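Skerier Community Grants Dataset

Records of small grants made to community groups under the Skerier neighborhood improvement scheme. One row per application, whether or not it was funded.

What is in it

The release has 3 files:

applications.csv – one row per application
groups.csv – one row per applicant group
payments.csv – one row per payment, linked by application_id

applications.csv has 21 columns. The ones most people need are application_id, group_id, district, project_type, amount_requested, amount_awarded and decision. The full list is in columns.txt.

Districts

Widine, Heywood and Vasura. Groups that work in more than one district are listed under the one where they are registered. Older Vasura records were typed in from paper forms and have more blanks than the others.

Project types

There are 8 codes: planting, litter, paths, play, signs, buildings, events, other. Before the codes were settled, staff wrote free text in this field. We recoded those entries by hand and kept the original wording in project_type_raw.

Known problems

Amounts are as entered – a few include sales tax and most do not. A blank amount_awarded means no decision was recorded. It does not mean zero. Group names are spelled as on the form, so join on group_id.

Access projects

Entry ramps, door openers, tactile signs and elevator work are all coded as buildings, even when the applicant ticked signs. Filter on the access_flag column to pull them out. 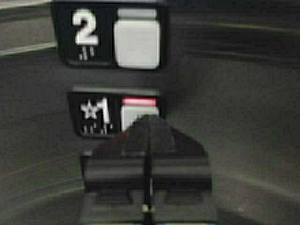 Button plate with a large 2 and raised tactile dots under the numeral.

Updates

Refreshed each January. Corrections made between releases go in changes.txt.

Use

Free to reuse with credit to the Skerier scheme. Contact names and home addresses were removed before release. Please do not try to put them back.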